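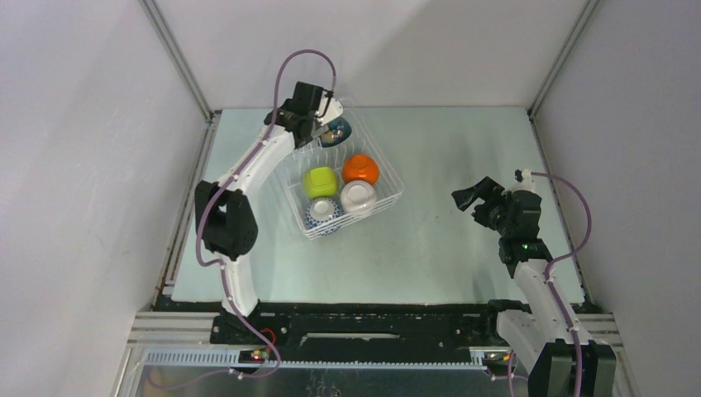 Writing Serial Fiction, Handout 5
Chapter endings, and how to plan the distance between them

Please read this before the next meeting and bring your chapter list, even if it is only in pencil. We will not discuss grammar this time.

1. What is different in a serial

A reader of a whole novel can turn the page when she is confused. A reader of a serial must wait. During the waiting time she forgets names first, then places, and last of all she forgets feelings. If your chapter ended with a sister shutting a door in anger, the reader will still remember the anger two weeks later, but maybe not which sister it was. So the first paragraphs of each chapter have a small extra work to do. They give the names back.

Do not do this with a summary. A line such as "As we know, Gernemdale had been under siege" sounds like a schoolbook. Put the old information inside a new action. Somebody goes to the gate of Gernemdale to buy onions, and there are no onions. Now we remember the siege.

2. Four kinds of ending

The open question. Something is asked, in words or in fact, and the chapter stops. This is the most common ending and it becomes tiring when it is used each time. Readers start to feel that they are pulled by the sleeve.

The turn. A thing we believed is changed in the last lines. It needs preparation of at least one chapter before, better two. Several of you had a turn in the last exercise with no preparation at all, and the group noticed it immediately.

The rest. Nothing hangs. People eat, or sleep, or a letter is finished. Beginners are afraid of this ending, but after two strong endings it is the one I would choose most often.

The departure. A character leaves the place where the story has been. It is a rest and a question together, and it is useful in the middle of a long book, where many serials become slow.

3. The working example

We continue with the story we are building together. It begins in 1565 in the river town of Handville, which we made up in the first meeting. The salt merchant has died, his ledger is missing, and the daughter has hired a boat to Wada. The group has agreed on 20 chapters. Please do not add more, I know that some of you want to.

The present plan for the first part:

Chapter 1: the funeral. Ends with an open question (the empty shelf).
Chapter 2: the quarrel over the house. Ends with a rest.
Chapter 3: the boatman's price. Ends with a turn, but this turn is weak and we must repair it.
Chapter 4: on the river. Ends with a departure.

About chapter 3: the boatman says he knew the father. In the present draft we have no reason to doubt him, and no reason to believe him — the line just lies there. Two solutions were suggested. Either the father's name for his boat is mentioned already at the funeral, or the boatman makes a mistake which only the daughter can notice. I prefer the second, but I would like to see both written.

4. Length

A chapter of 2000 words is comfortable for reading on a phone in one sitting. You may go over it. If one chapter is three times longer than its neighbor, though, look if there are two chapters inside. Often the cut is at a place where the time of day changes.

Short chapters have also their danger. When everything is short, every ending comes quickly, and the reader hears the same drum again and again.

5. Exercise

Take chapter 3 and write only its last page, two times, with two different kinds of ending from section 2. Keep the same characters and the same weather in both. Then write the first paragraph of chapter 4 so that it fits after both versions. This last part is harder than it looks, so leave time for it.

Write one sentence under each version: what does the reader want to know now? If you cannot answer, the ending is not ready — or the chapter stopped one page too late.

6. Practical matters

The Gedley reading room is ours for the August meetings as before. Bring two printed copies of the exercise, one for reading aloud and one for notes. Put the page number on every page, please. Those who write by hand should leave every second line empty.

Texts for the shared folder must be in by Jul 30, 2026. Late texts will be read at the following meeting.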